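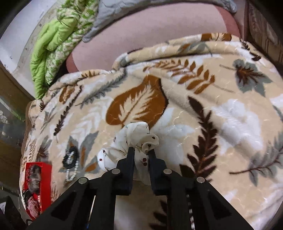

클렌다우 로봇 동아리 소개

클렌다우(Clendau) 로봇 동아리는 클렌다우 학교 학생들이 방과 후에 모여 집안 물건 집기를 연구하는 모임입니다. 연구라는 말이 조금 거창하다는 의견이 내부에 있습니다. 작년 소개문에는 "미래를 여는 인재들의 공간"이라고 적혀 있었는데, 부원들이 읽어 보고 무슨 뜻인지 설명하지 못해서 뺐습니다. 학교 홍보물에는 아직 그 문구가 남아 있을 수 있습니다. 저희가 쓴 것은 이 페이지입니다.

이 페이지는 가입을 생각하는 학생과 학부모, 그리고 가끔 견학을 문의하시는 다른 학교 선생님들을 위해 만들었습니다. 마지막으로 고친 날은 1/12/21입니다.

무엇을 하는가

손에 드는 집게로 물건을 집고, 그 과정을 영상으로 기록하고, 기록한 것을 정리해서 로봇 팔이 따라 하도록 학습시킵니다. 순서를 적으면 이렇게 간단한데 대부분의 시간은 정리에 들어갑니다. 로봇 팔이 움직이는 시간은 한 학기를 다 합쳐도 얼마 되지 않습니다. 로봇이 걷고 춤추는 영상을 보고 오신 분들은 첫 모임에서 실망하십니다.

다루는 물건은 일부러 시시한 것으로 고릅니다. 머리끈, 손수건, 양말, 팔찌, 작은 상자 같은 것들입니다. 장소도 실험대 위보다 담요나 이불 위를 더 자주 씁니다. 평평한 책상에 나무 블록을 놓고 집는 과제는 이미 많은 곳에서 하고 있고, 저희도 첫 학기에 해 봤습니다. 잘 됐습니다. 그런데 블록을 담요 위로 옮기자 같은 프로그램이 블록 옆의 주름을 집었습니다. 그 뒤로 "잘 된다"는 말을 어디에서 잘 되는지 적지 않고는 쓰지 않기로 했습니다.

천으로 된 물건이 특히 어렵습니다. 집는 순간 모양이 바뀌고, 손가락 사이로 접힌 부분이 불룩하게 나오고, 무늬 있는 담요 위에서는 어디까지가 물건이고 어디부터가 바닥인지 사람 눈에는 뻔한 것이 화면에서는 뻔하지 않습니다. 나뭇잎 무늬가 크게 들어간 담요는 부원들 사이에서 평판이 나쁩니다. 그래도 계속 씁니다. 실제 집에 있는 담요에는 대개 무늬가 있습니다.

집게에 대하여

손가락이 둘 달린 손잡이식 집게입니다. 사람이 직접 들고 움직이기 때문에 로봇 팔이 없는 곳에서도 기록할 수 있습니다. 이것이 가장 큰 장점이고, 저희가 보기에는 가장 큰 문제도 여기에서 나옵니다. 사람은 손목을 로봇보다 훨씬 자유롭게 꺾습니다. 사람이 집게로 능숙하게 집은 동작을 로봇 팔에 넘기면, 팔이 그 자세까지 가지 못하고 멈추는 일이 생깁니다. 그래서 신입 부원에게는 답답할 만큼 천천히, 손목을 덜 쓰면서 집으라고 합니다. 손재주가 좋은 학생일수록 이 단계에서 고생합니다.

집게를 쥐는 느낌에 대해서도 적어 두겠습니다. 생각보다 팔이 아픕니다. 같은 물건을 되풀이해서 집다 보면 나중에 찍은 기록의 질이 떨어지는데, 기록하는 본인은 그것을 잘 모릅니다. 지금은 한 사람이 오래 잡지 못하게 교대합니다. 교대 시간을 두고는 아직 의견이 갈립니다.

우리가 믿지 않는 것

동아리 소개 페이지에 이런 항목을 넣어도 되느냐는 질문을 받았습니다. 넣기로 했습니다.

첫째, 데이터가 많으면 된다는 말을 잘 믿지 않습니다. 지난 학기에 저희가 모은 집기 기록은 525건입니다. 발표회에서 이 숫자를 말하면 다들 고개를 끄덕이시는데, 그 가운데 상당수는 같은 학생이 같은 담요에서 같은 방향으로 집은 것입니다. 건수만 적은 포스터는 그런 사정을 보여 주지 않습니다. 저희 포스터도 그랬습니다. 다음 포스터에는 누가, 어떤 바닥에서, 어떤 물건을 집었는지를 나눈 표를 먼저 넣고 총 건수는 그 아래에 작게 적을 생각입니다.

둘째, 시연 영상을 믿지 않습니다. 시연 영상은 성공한 것 가운데 하나를 고른 것입니다. 저희 것도 마찬가지입니다. 복도 화면에서 돌아가는 영상은 잘 된 시도만 이어 붙인 것이고, 왜 그렇게 했느냐고 물으시면 학교에서 짧은 영상을 달라고 했기 때문이라고 답할 수밖에 없습니다. 실패한 시도까지 보고 싶은 분은 활동실에서 요청하시면 됩니다. 길고 지루합니다.

셋째, 대회 순위를 실력과 같은 것으로 보지 않습니다. 이 점은 아래에 따로 적었습니다.

넷째, 코딩 교육이 논리력을 길러 준다는 말도 조심해서 듣습니다. 그럴 수도 있습니다. 저희는 그것을 잰 적이 없습니다. 부원들이 파일 이름을 전보다 꼼꼼하게 짓게 된 것은 맞는데, 그것이 수학 성적으로 이어진다고 말씀드릴 근거가 없습니다.

지도교사

네크타리오스 차네토스(Nektarios Tzanetos) 선생님은 동아리를 처음 만드셨고 장비와 안전을 맡고 계십니다. 처음에는 로봇 동아리를 만드는 데 반대하셨다고 합니다. 학교마다 로봇을 사 놓고 상자째 창고에 두는 것을 여러 번 보셨기 때문입니다. 결국 조건을 달아 맡으셨고, 그 조건이 지금도 활동실 벽에 붙어 있습니다. "고장 난 채로 한 달이 지나면 버리거나 고친다." 실제로 버린 것도 있습니다. 바퀴 달린 소형 로봇 한 대인데, 아까워하는 부원도 있었지만 고치겠다고 나서는 사람은 없었습니다.

니가트 라샤리(Nighat Lashari) 선생님은 기록과 분석을 맡고 계십니다. 원래 과목은 통계이고 로봇에는 별 관심이 없다고 첫 시간에 말씀하십니다. 부원들이 결과를 들고 가면 가장 먼저 "몇 번 가운데 몇 번이냐"고 물으시고, 그다음에 "실패한 것은 누가 실패라고 정했느냐"고 물으십니다. 두 번째 질문에서 막히는 경우가 많습니다. 물건을 집기는 했는데 담요까지 같이 들어 올렸다면 성공인가요? 저희는 이 문제로 한 모임을 통째로 쓴 적이 있습니다. 지금 기준으로는 실패입니다. 그전에 성공으로 적은 기록은 다시 분류하고 있고, 아직 끝나지 않았습니다.

두 분의 의견이 늘 같지는 않습니다. 차네토스 선생님은 일단 많이 해 보자는 쪽이고, 라샤리 선생님은 하기 전에 종이에 적으라는 쪽입니다. 부원들은 그날 누가 계신지에 따라 일하는 방식이 달라진다고 불평합니다. 일리가 있는 불평이어서 올해부터는 활동 계획서를 한 장으로 통일했습니다.

모둠

현재 모둠은 4개입니다. 이름은 부원들이 지었고 뜻은 모둠마다 설명이 다릅니다.

플로소프(Plosov) 모둠
천으로 된 물건을 집습니다. 머리끈, 작은 수건, 양말이 주된 대상입니다. 성공률이 가장 낮고 지원자는 가장 많습니다. 만만해 보여서 오는 것 같습니다. 요즘은 구겨진 천의 어디를 먼저 집어야 하는지를 비교하고 있습니다. 가운데를 집는 쪽과 가장자리를 집는 쪽으로 나누어 해 봤는데, 차이가 있다고 말하기에는 아직 이릅니다. 모둠장은 차이가 있다고 확신합니다.

막시(Magsi) 모둠
작고 단단한 물건을 맡습니다. 구슬 팔찌나 가는 줄처럼 집으면 늘어지는 것도 여기에서 다룹니다. 줄 종류는 집게 끝에서 자꾸 미끄러집니다. 손가락 끝에 고무를 덧대 보자는 제안이 있었고, 덧대니 나아졌는데, 그러면 앞서 모은 기록과 조건이 달라집니다. 덧댄 것과 덧대지 않은 것을 섞어 쓰자는 의견은 라샤리 선생님이 받아 주지 않으셨습니다.

그룬베르크(Grunberg) 모둠
로봇 팔과 학습을 담당합니다. 다른 모둠이 모은 기록을 받아서 돌려 보고 결과를 알려 줍니다. 가장 로봇 동아리다운 일을 한다고 알려져 있는데 실제로는 기다리는 시간이 깁니다. 계산이 끝나기를 기다리고, 공용 컴퓨터 차례를 기다리고, 파일을 제대로 정리하지 않은 모둠이 다시 보내 주기를 기다립니다. 숙제를 가져오는 부원이 많습니다.

기록 모둠
멋있는 이름을 짓지 못해서 그냥 기록 모둠입니다. 영상을 자르고, 성공과 실패를 표시하고, 빠진 항목을 찾습니다. 인기가 없습니다. 이 모둠이 한 주 쉬었을 때 나머지 모둠이 전부 멈췄던 일을 생각하면 인기가 없는 것은 좀 이상한 일입니다. 신입 부원은 누구든 처음에 이 모둠을 거칩니다.

대회

저희는 지역 학생 로봇 대회에 3번 나갔습니다. 가장 좋은 성적은 7위였습니다. 참가 팀이 많지 않았으므로 이 숫자를 어떻게 받아들이실지는 읽는 분께 맡기겠습니다.

대회 과제는 정해진 판 위에서 정해진 물건을 옮기는 것입니다. 조명도 판 색깔도 미리 알려 줍니다. 그 조건에 맞추어 연습하면 점수가 오르고, 조건이 조금만 바뀌면 무너집니다. 심사위원 한 분이 판을 반 바퀴 돌려 놓고 다시 해 보라고 하신 적이 있는데, 그때 제대로 움직인 팀이 거의 없었습니다. 저희 팔은 물건이 원래 있던 자리로 가서 허공을 집었습니다. 점수에는 들어가지 않은 시도였습니다. 부원들이 돌아오는 길에 가장 오래 이야기한 것은 그 시도였습니다.

그렇다고 대회가 쓸모없다고 생각하지는 않습니다. 마감이 있으면 미루던 일을 합니다. 다른 학교 학생들이 전선을 얼마나 깔끔하게 묶는지도 보고 왔습니다. 올해 참가 여부는 1월 안에 부원 투표로 정합니다. 지난번 투표에서는 나가자는 쪽이 근소하게 많았습니다.

안 된 것들

빨래 개기. 한 학기를 쓰고 접었습니다. 수건 한 장을 반으로 접는 데까지는 갔는데, 수건이 미리 반듯하게 펼쳐져 있을 때만 됐습니다. 펼치는 일은 사람이 했습니다. 그것을 자동화라고 불러도 되는지를 두고 다투다가 발표 제목에서 "자동"을 뺐습니다.

음성 명령. 말로 시키면 물건을 집는 기능을 넣으려고 했습니다. 활동실이 시끄러워서 잘 알아듣지 못했고, 버튼을 누르는 것이 빨랐습니다. 버튼을 씁니다.

다른 학교와 기록 나누기. 서로 기록을 교환하면 좋겠다고 이야기가 오갔습니다. 받아 보니 저쪽은 실패한 기록을 모두 지운 상태였고, 저희 것은 성공과 실패의 기준이 중간에 바뀐 상태였습니다. 양쪽 다 쓸 수가 없었습니다. 기준을 맞춘 다음에 다시 해 보기로 했습니다.

집에서 기록하기. 집게를 빌려 가서 자기 방에서 기록해 오는 방식입니다. 바닥과 물건이 다양해지는 효과는 확실했습니다. 대신 가족이 화면에 들어오거나 말소리가 함께 녹음되는 일이 있었습니다. 지금은 보호자 동의서를 먼저 받고, 사람이 나온 부분은 기록 모둠에 넘기기 전에 본인이 지웁니다. 침대 위를 찍을 때는 치울 것을 먼저 치우라고 안내합니다. 안내를 해도 잘 치우지 않습니다.

활동 방식

모임은 방과 후에 활동실에서 합니다. 시작할 때 지난번에 안 된 것을 먼저 이야기합니다. 잘 된 것은 시간이 남으면 이야기합니다. 신입 부원들은 이 순서를 어색해하고, 어떤 학생은 혼나는 줄 알았다고 했습니다. 혼내는 시간은 아닙니다. 다만 분위기가 그렇게 느껴진다면 저희가 고쳐야 할 부분이라고 생각하고 있습니다.

기록을 할 때는 다음을 지킵니다.

집기 전에 물건 이름과 바닥 종류를 적습니다.
실패해도 녹화를 멈추지 않습니다.
물건을 집기 좋게 미리 매만져 놓지 않습니다.
지운 기록은 지웠다고 적습니다.

세 번째 항목이 가장 자주 어겨집니다. 천을 손으로 살짝 세워 두면 훨씬 잘 집히고, 다들 그것을 알고 있습니다.

비용과 장비

가입비는 없습니다. 소모품은 학교 예산으로 삽니다. 개인 노트북은 없어도 됩니다. 비싼 노트북을 새로 사 주셔야 하느냐고 묻는 학부모가 계신데, 사지 마십시오. 무거운 계산은 공용 컴퓨터에서 하고, 나머지는 오래된 기기로도 충분합니다.

집에서 안 쓰는 담요, 베갯잇, 작은 옷가지, 빈 상자는 기증을 받습니다. 무늬가 요란할수록 좋습니다. 깨끗하게 세탁해서 보내 주시고, 돌려받고 싶은 물건은 보내지 말아 주십시오. 구슬이 빠지거나 올이 풀릴 수 있습니다.

후원을 제안해 주신 업체도 있었습니다. 장비에 큰 로고를 붙이고 성공 장면만 담은 홍보 영상을 만드는 조건이어서 거절했습니다. 조건이 다르면 이야기해 볼 수 있습니다.

가입을 생각하는 학생에게

경험은 필요 없습니다. 로봇을 좋아하지 않아도 됩니다. 같은 일을 여러 번 하고 그것을 적는 데 질리지 않는 사람이면 좋은데, 이것도 해 보기 전에는 자기가 그런 사람인지 모릅니다. 그래서 체험 기간을 둡니다. 모임에 몇 번 나와 보고 맞지 않으면 그만두면 됩니다. 그만두는 이유를 묻기는 하지만 붙잡지는 않습니다. 지금까지 들은 이유 가운데 가장 많은 것은 "생각보다 로봇을 안 만진다"였습니다. 맞는 말이어서 이 페이지 앞부분에도 적어 두었습니다.

입시에 도움이 되느냐는 질문도 받습니다. 모르겠습니다. 졸업한 부원 가운데 관련 학과로 간 학생도 있고 전혀 다른 길로 간 학생도 있는데, 동아리에 오지 않았더라면 달랐을지는 알 방법이 없습니다. 활동 확인서는 실제로 한 일만 적어서 발급합니다.

견학

견학은 받습니다. 다만 방문에 맞추어 따로 시연을 준비하지는 않습니다. 오신 날 하고 있는 일을 그대로 보시게 되고, 운이 없으면 학생들이 조용히 앉아 파일 이름을 고치는 모습을 보시게 됩니다. 학생들에게 질문하셔도 됩니다. 기록 중일 때는 끝날 때까지 잠시 기다려 주십시오.

신청은 학교 행정실을 통해 해 주시고, 받는 사람에 "로봇 동아리 라샤리 선생님"이라고 적어 주시면 됩니다. 차네토스 선생님 앞으로 보내신 편지는 답장이 늦습니다.

이 페이지에서 틀린 내용을 발견하시면 같은 곳으로 알려 주십시오. 고친 뒤에 날짜도 바꾸겠습니다.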